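Chapter 6
House Rules: Working Practice for Robots in Kitchens

Most standards are written by people who have had a bad afternoon. The machinery clauses you met in the last chapter came out of factories, where the floor is painted yellow, the staff wear boots and the robot has a fence. A kitchen has a fruit bowl. This chapter is concerned with what survives of the factory rules once the fence has gone, and with what has to be written from scratch.

We shall follow one document throughout, the Graseo household code, which began as a single sheet taped to a cupboard and now runs to 164 clauses. It is neither the best code in use nor the shortest. It does have the merit that its authors kept their crossings-out, so we can see which rules were dropped, which were quietly put back, and which were argued over until July.

Three terms will be needed at once. The reach zone is everything the arm can touch, including things its operator would prefer it didn't. The clear zone is the part of the worktop where a task is done. The standing clutter is whatever lives on the worktop between tasks, and the code forbids you to tidy it away before a trial. Early tests at the Rukgate flat were run on bare counters and went beautifully. The same arm, sent to a home in Ambaye with the owner's jars left out, stopped 80 times before lunch, each time quite correctly.

Clause 12, which causes more grumbling than the other 163 together, says that heating appliances in the reach zone are to be treated as hot unless shown otherwise. Students tend to find this fussy. They are invited to read the Gellel incident log, all 530 entries of it, and come back.

By the end of the chapter you should be able to mark out a clear zone on an ordinary worktop, write a stop rule that a tired person can follow, and say who is answerable when the rule is ignored. The last of these is harder than it sounds, and section 6.4 does not entirely manage it.

6.1 The worktop as found 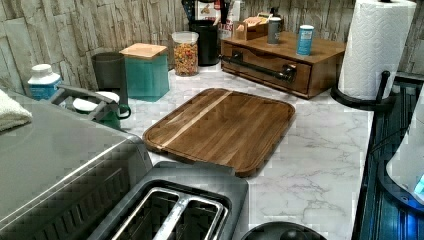 Abenezer Shiferaw, reading this chapter in draft, objected that clause 12 gives no hint of how anything is to be "shown otherwise", and that until it does, most operators will simply hold a hand over the toaster and hope.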